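Good practice for recording cloth handling with hand-held grippers

Scope

These notes are for anyone recording folding, spreading or sorting of cloth with a pair of hand-held grippers. They cover setting up the surface, handling the grippers, the rules for a valid take, and what to write down afterward. They don't cover calibration, which has its own page, or work with a mounted arm.

The rules were put together by Raghda Atallah and Tomos Jarman from the reject notes on the first Clerham set. That set had 3,518 takes when it closed. Most of the rejects came down to a handful of habits that are easy to fix before you start and very hard to fix later.

Before you start

Read the task card through once. The card gives the start state, the goal state and the time limit. If the card and these notes disagree, follow the card and tell Tamer Smadi so that one of them can be corrected.

Check both grippers. Open and close each one fully five times without cloth. The fingers should move without catching and meet evenly at the tips. If one side drags, swap the unit. Don't oil it and don't bend the finger back by hand.

Wipe the finger pads with a dry cloth. Lint builds up quickly on cotton tasks and makes the pads slide.

Take off rings, bracelets and loose cuffs. Cuffs are the worst of these, as they fall over the gripper body on a downward reach and hide the fingers.

Preparing the surface

Use a surface that is larger than the item will be when fully spread. For towels and T-shirts, a bed works well. Pull the cover flat, but don't spend time chasing every crease. Small wrinkles in a cover are normal in homes, and a model trained only on perfectly flat sheets has trouble later. What you should fix is a fold deep enough to catch a fingertip.

Pick a cover that contrasts with the item. Blue on green is fine. White on white is not, and neither is a patterned item on a patterned cover. Plain covers are easier to review.

Clear the working area of anything that could be picked up by mistake. Small things toward the far edge can stay if they are outside your reach and the card doesn't call for a bare surface. Once recording starts, leave them alone.

Keep the floor on your side clear. You will be looking at the cloth and not at your feet. Cables should run away from where you stand, or be taped down if they can't.

Other people may work in the same room. Ask them to stay back from the surface and not to reach across it. They don't need to leave. Faces should be kept out of view where possible, and anyone who may be recorded has to have signed the consent form first. Zlatko Softić keeps the list.

Setting the start state

The start state matters more than most operators expect. For "crumpled" tasks, hold the item by one point, lift it clear of the surface and let it drop. Don't arrange it. People who arrange a crumpled cloth nearly always leave a corner showing on the side they like to grab, and after 20 takes the whole batch starts the same way.

If the item falls off the surface or lands fully flat, pick it up and drop it again. Any other landing counts.

Change the drop point between takes. Left, center, near and far should all come up during a session.

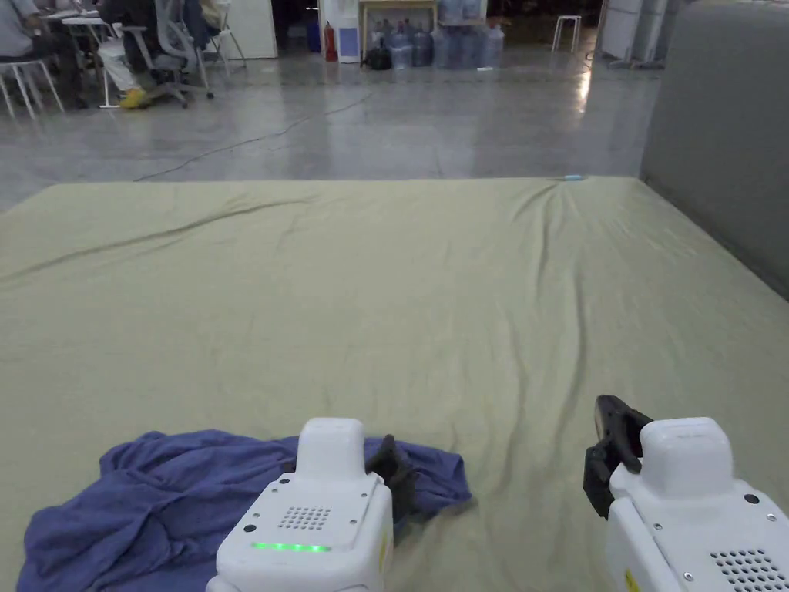
Pinch with the tips, and take as little fabric as will hold. A deep grab feels safer but it buries the fingers in the cloth, and reviewers can't tell which layer was caught. On a towel, two layers is the most you should ever have between the tips unless the card asks for a folded edge.

Come down to the cloth at a steady speed and stop before you close. The pause can be short, but it needs to be there. Takes where the closing and the reach run together are hard to label, and the label team at Nassar sends them back.

Keep the idle hand in the air and away from the item. It should be ready to move in without crossing over the working hand. Resting it on the surface pulls at the cover and shifts the cloth. Parking it behind your back is also wrong — both grippers should stay in view for the whole take if your reach allows it.

Don't drag. If a part of the item has to move sideways, lift it first, even slightly. Dragging is allowed only for smoothing, and smoothing is done with closed fingers, moving out from the middle.

Look at what you are doing. When the view follows your head, a glance at the clock or at someone talking spoils that part of the take. If somebody calls your name, finish or abort first and answer afterward.

When to abort

Abort the take if any of the following happens:

You touch the item with your bare hand or your arm.
A gripper loses its tracking signal for longer than 2 seconds.
The item leaves the surface completely and lands on the floor.
Another person touches the item or the cover.
You realize you are working from the wrong card.

A missed grasp is not a reason to abort. Open, back off and try again. Recovery from a miss is useful material, and Hadi Issa has asked more than once that operators stop throwing it away. Three misses in a row at the same spot is the limit. After that, move to a different part of the item.

To abort, open both grippers, raise them clear of the surface, hold still for a moment and then stop the recording. Don't delete the file. Mark it as aborted and give the reason code.

Ending a take

Release the item, lift both grippers clear, and keep your view on the finished result until the end tone. Don't pat the fold or straighten a corner after release unless you intend it to be part of the take.

The goal state doesn't have to be pretty. A folded towel passes if the edges line up within the margin on the card. Redoing a good take for looks wastes time and skews the set toward slow, fussy motions.

Breaks and hand strain

The grippers are light, but holding them over a low surface is tiring for the shoulders and lower back. Stop after every 20 takes and put both units down. Raise the surface if you can. If your grip starts to shake, the takes will show it, so end the block early and log it as short. A short block is not counted against anyone.

What to log

Write these down at the end of each block, before you leave the station:

Operator and task card number
Item type and color
Cover color
Number of takes kept and aborted, with reason codes
Any unit swapped, and which side it was on
Anything changed in the room during the block

The last line gets skipped most often. If a desk was moved or the lights were switched partway through, reviewers need to know at which take. "Lights changed after take 79" is enough.

Logs go in the Trinetti folder under the station name. Blocks recorded for Drakero use the same form, but the consent sheet has to be attached to each one.

Questions about reason codes go to Tomos. Questions about a rejected block go to the reviewer named on the reject note.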